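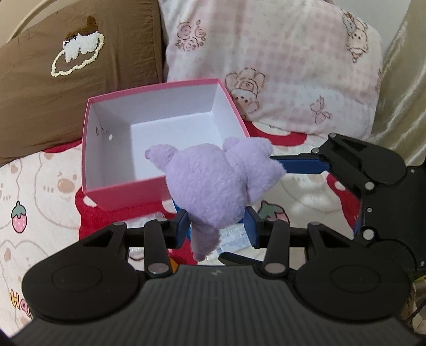 How should a short-pile plush toy be stored so that the pile does not crush?

Store it clean and fully dry in a rigid box at least as deep as the toy's thickest section, one toy to a compartment, with nothing resting on top. Most flat spots come from weight and time, and a lidded box that carries its own load deals with both. The box reviewed on this page, the Gakard rigid storage box in the medium size, was bought for that purpose.

What was tested

The Gakard medium is a plain rectangular box with a lift-off lid. It ships flat and is folded into shape by the owner. The maker sells it for soft toys, knitwear and hats. I bought two at full price and used them from March through the end of the summer. One held plush toys. The other held folded sweaters and served as the bottom box in a stack.

For comparison I used a Tufa zippered fabric bin of similar volume, which I already owned, and an ordinary shipping carton with taped seams.

Assembly

The box goes together without tape or glue. Four side tabs tuck into slots in the base, and a second panel folds over each short end to lock it. The first took me a quarter of an hour, most of it spent on a short end that I had creased the wrong way. The second went faster. The printed instructions are a single sheet with line drawings, and step three shows the end panel from underneath without saying so. Mahtab Ranjbar, who assembled the second box with me, read the same drawing and made the same mistake.

Once locked, the corners are square and the walls stay vertical when the lid is off. Taking the box apart again is possible but leaves a white stress line along each end fold. I would plan on one assembly and perhaps one move.

Fit for plush

Manufacturers of boxes quote internal length and width, and buyers of plush tend to measure height. Neither figure helps much. What matters is the thickest part of the body with the toy lying down, because that is the part the lid will reach first. A round-bodied toy with tapering limbs needs more depth than its overall length suggests, and the limbs take care of themselves.

The medium box accepted every toy I own except one large bear. The limbs should lie in whatever position they take when the toy is set down. Bending them across the body puts a crease at each joint, and the pile inside the crease mats. After three months I could still find the line on a toy I had packed with one leg folded under. Brushing removed it, with some patience.

Short pile shows direction more than damage. A toy that comes out of the box looking streaked or patchy has usually just been rubbed in different directions on the way in. Stroke it once with the lay, starting at the head, and look again before reaching for a brush. If the patch remains, use a soft baby brush, dry, with light pressure. Steam works too, but hold the toy well clear of the spout, as synthetic pile will glaze if it gets too hot.

Color transfer

Pale plush picks up dye. Lavender, cream and light gray are the worst in my experience, and the marks appear where the toy touches an uncoated surface for a long time. The interior of the Gakard box is coated. I left a damp white cotton cloth pressed against one wall overnight and found no color on it in the morning. The same test in the shipping carton left a faint tan edge. The Tufa bin has a dark lining that gave nothing to the cloth, though it did leave lint.

Stacking

With the sweater box at the bottom, the lid carried the plush box and a third, borrowed box with no visible bow. Adding a row of hardcover books on top produced a slight dip in the center of the lowest lid, which recovered when the books came off. The fabric bin cannot be compared here. Its lid sags under anything at all and passes the weight straight to the contents.

The lids are a close fit. This keeps dust out very well. It also means that closing one quickly compresses the air inside, and the lid rises again on one corner. Press it down slowly from one long side to the other. Said Amrani, who borrowed one of the boxes for hats, drilled a small hole near the top of each short end to let the air out. It works, but it lets dust in, and I have not done it to mine.

Moisture

The lid slows the exchange of air, so whatever moisture goes in tends to stay in. A washed toy often feels dry on the surface a full day before the filling is dry. Squeeze the thickest section and hold it against your cheek. If it feels cool, leave it out longer. I do not use silica packets in boxes that children open.

Labeling

The short end has a molded recess for a card. The card is not included. A standard index card is too wide and must be trimmed on one side. Adhesive labels hold well on the outer surface and come off cleanly when warmed with a hair dryer.

Faults

The handles are cutouts with unfinished edges, uncomfortable under a full load of sweaters. One of my lids arrived with a dented corner and was replaced by the seller without argument. The maker does not sell lids separately. The small size uses a different end lock and will not sit securely on the medium, so a mixed stack has to be built with care or avoided.

Rating

Rigidity: very good
Lid fit: good, slightly too tight
Assembly: fair
Interior surface: very good
Handles: poor

I would buy the medium again for plush and for anything else that should not be pressed. For sweaters the Tufa bin costs less, folds away when empty and does the job well enough.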